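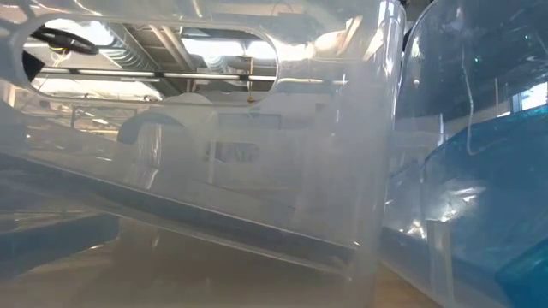
**Depth cam vs clear bins – which one are you actually running?**

**palletjack_b** – February 2024

Trying to pick a camera for bin handling and going in circles. Job is dumb simple. Translucent storage bins on a wood table, arm has to find the bin, find the handle slot, get a finger through it, slide the bin over. Bins are cloudy, not clear clear. Second container next to them is more see-through and that one is worse.

Tried so far:

- Edadel stereo, fixed mount beside the table
- Garside structured light, same mount
- plain RGB plus a segmentation model we trained on 900 labeled shots

Edadel gives me the ceiling. Swear to god. The slot reads as whatever is behind it, so I get duct and light tubes at some silly distance, and the wall around the slot comes back as mush. Garside drops the wall completely, just a hole in the cloud the shape of a bin.

RGB does ok until two containers get pushed together, then it draws one big blob across both.

Gripper is the Ostex two-finger, the one with the 60 mm opening. Don't really want to change that but will if I have to.

What are people using?

---

**moth_and_flange**

what's your exposure on the Edadel? auto exposure with tubes overhead will kill you. lock it, go way down, and put a hood over the table if they let you

---

**palletjack_b**

Auto. Will lock it and report back. Hood is a no, other people use the ceiling lights

---

**kerf9**

You're fighting the wrong thing imo. The slot showing the ceiling is *good*. It's the one place on that bin where the camera sees straight through with nothing in the way. Sharp inside, soft outside. So look for that. Local sharpness map on the RGB, threshold, find a long rounded rectangle. No depth at all.

We did this at Plellbridge for two lines of frosted totes and it beat the depth route by a lot. Then you only need the table height and the bin size, both of which you already know.

---

**moth_and_flange**

> No depth at all

until the bin is tilted or somebody swaps in a different size. then your finger goes into the rim at full speed

---

**kerf9**

So don't go at full speed. Force limit on the last bit of travel, done. Ostex fingers have current sensing even on the base model.

---

**moth_and_flange**

current sensing on those is noise under 5 newtons, have you used them on thin plastic? they flex the wall and keep going. I have a box of cracked totes from testing that idea

---

**kerf9**

Yes I've used them. We swapped the pads for softer ones and filtered it. Works.

---

**tinsnip**

Both right, sort of. Sharpness trick works if the background has stuff in it. You've got ducts and beams and light fixtures so plenty of edges. Point the same camera at a blank wall and you get nothing.

Other thing – where is your window? If daylight comes in on one side your results will be diffrent at 9am and 3pm. I lost most of October to that. Thought it was the controller. Re-tuned the controller. Was the sun.

---

**palletjack_b**

Window is on the right side. Glare streaks all down the clear container. So yeah, probably that too, the bad runs do bunch up.

Also tried kerf9's thing real quick on saved shots. Crude version, OpenCV, no training. 128 shots, finds the slot in most of them. Misses are nearly all ones where the slot is half behind the other container. Better than I expected for a lunch break script.

Locked exposure on the Edadel helped the wall some. Still patchy. Garside no change.

---

**moth_and_flange**

ok but "most" isn't a number you can ship

---

**palletjack_b**

Not shipping it, picking a camera lol

---

**gantry_gus**

Cross polarizers? One on the light one on the lens. Cheap. Kills the streaks, may bring out stress patterns in the molded corners, which gives you a nice edge to lock onto. Needs your own light to overpower the tubes though.

Or strip of matte tape on the rim. I know I know

---

**tinsnip**

Tape is the real answer and everyone hates it

---

**kerf9**

Tape comes off in the wash. We tried. Fine if the bins never get washed

---

**palletjack_b**

These get washed. Polarizers going on the list.

Follow up on the arm side, does anybody run the Edadel through the Garside controller? Docs say supported from firmware 2151 on. I get frames but timestamps drift vs the joint data, so anything moving is off. Static is fine.

---

**gantry_gus**

Same drift here. Turn off the host timestamp option and use the hardware trigger line. It's buried in the second settings page. You need the cable with the extra pair, the one in the box doesnt have it

---

**moth_and_flange**

for the record i'd still go with a wrist camera over fixed. get close, look down over the rim, the wall problem mostly goes away. fixed and low next to a see-through bin is the hardest view you could pick

---

**kerf9**

Wrist cam costs you cycle time. Extra stop and look on every pick.

---

**moth_and_flange**

so does recovering from a jammed finger

---

**palletjack_b**

Have a wrist mount somewhere, can try both. Plan for now: keep Edadel fixed with locked exposure, sharpness search for the slot, wrist cam as a check before the finger goes in. Garside goes back in the drawer. Softer pads ordered.

kerf9 which pads did you use, the ribbed or the flat?

---

**kerf9**

Flat. Ribbed ones catch on the slot edge coming out.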